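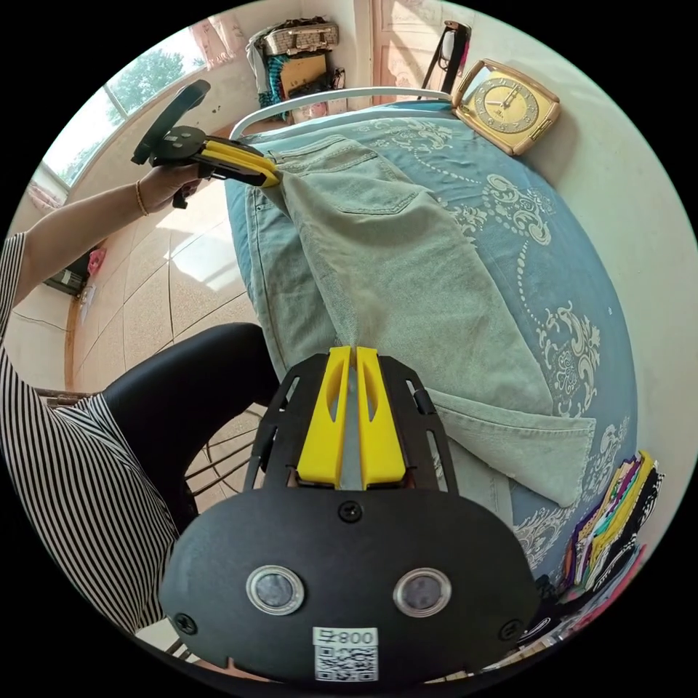 Handout 5: Good practice for collecting folding data with hand-held grippers

27/04/2025
Reading time: 5 minutes

These notes go with the second practical. Read them before you book a pair of grippers from Trorkik stores. The rules are the course's own and apply to all work with soft goods, at home or in the lab.

1. Before recording

Wipe the sensor windows with a dry cloth. Check that every screw on the body is tight and that the fingers close evenly. Write the number on the label in your log, one line per gripper. The two grippers of a pair are logged separately – a fault in one must not be charged to the other.

Get written consent from whoever lives in the room. Put away letters, photographs and screens.

2. During recording

Keep both grippers in view of each other as far as you can. Hold trousers and jeans by the waistband or hem, where the cloth is thick. Do not grip a button, zip or rivet.

Move at a steady pace. If you drop the garment, carry on and mark the take as a drop. Failed takes are kept. Stop after 20 minutes and rest your wrists for at least 5.
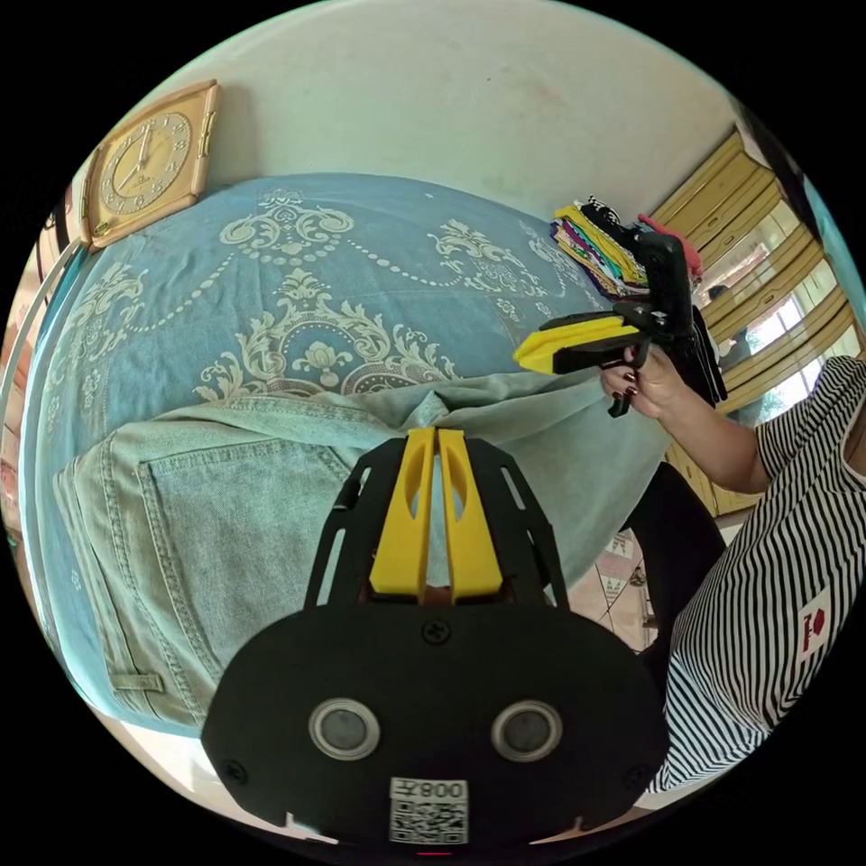

Emrys Ruddock
Course tutor, Robot Handling and Safety

3. Bedding and patterned covers

A bed is an acceptable work surface. Pull the cover flat between takes and keep finished clothes to one side, clear of the garment being folded. Patterned covers are allowed, but write the pattern down – last December we had to go back through some 1,000 takes to add it.

4. After recording

Copy the files the same day and check that both grippers have the same number of takes. Return the pair together. Report damage to Tonantzin Escobedo, even if the gripper still works.

Marks are lost for a missing log. They are not lost for drops.

Questions: Course Office, Room 16 | © Trorkik | Back to top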